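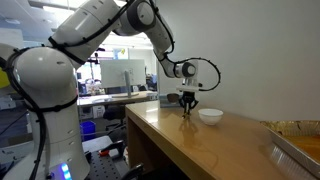
Craig Lindsay reckons a bowl on a desk is a bowl you will end up throwing things into, and that I should give up and buy one with a lid. He wrote that under my November post about the hall shelf. I've thought about it and I don't agree, so I am going to set out what I do with small bowls and trays on a long table, and he can argue with me again underneath.

We have a long wooden table along one wall at home. It gets used for post, homework, mending and eating when we can't be bothered to sit down properly. For years it had no order at all. Last winter I took everything off it on a Wednesday evening and only put back what had been used that week. The rest went into a box on the landing, and most of it is still there.

What came back was a small white bowl, a shallow tray for biscuits, the tissues, and a mug for pens. The bowl was for keys. It filled up with screws, hair ties and a dead battery inside a fortnight, so Craig has a point there. I emptied it and moved it nearer the middle of the table, away from the door. People stop dropping things in a bowl if they have to lean for it. The keys went on a hook.

The bowl is now for whatever is being worked on. If Keir is sewing on a button, the button goes in it. If I am wiring a plug, the screws go in it. At the end it gets tipped out and wiped. 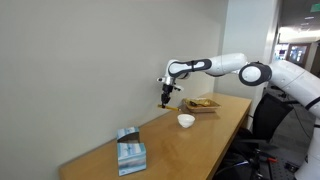 Pens are the other thing. I had a mug with far too many in it and half of them were dry. I tried each one on the back of an envelope and threw out the ones that only scratched. Markers I keep lying flat, as I was taught to at school, though I have never checked whether it makes any difference. A yellow one gets the most use here, for going over the dates on letters.

Food on a work table is a matter of taste. Elspeth Baird won't have it. I will, so long as it stays in a tray with a proper edge and the tray goes at the back against the wall. Crumbs are easier to shake out of a tray than to chase along the wood. Woven trays hold on to them more than metal ones do, so give those a good bang outside.

Tissues go at the end, where you can pull one without reaching across anything. I have stopped buying a spare box to stand beside the first. Once the first is empty it goes flat into the recycling and I fetch another from the cupboard.

The varnish needs very little. I use a damp cloth, then a dry one, and a bit of ordinary polish twice a year. I had a tin of Drolmont wax that left it sticky, and I gave the rest to Blair Menzies for his shed door.

Next I want to do the drawer underneath, which sticks.

Print this post
E-mail this post

Recent posts
The hall shelf, finished
What to do with 81 odd buttons
Two coats on the back step
Clearing the landing box (part one)
A week without the big saucepan

Contact | Copyright MacRitchie household pages | Back to top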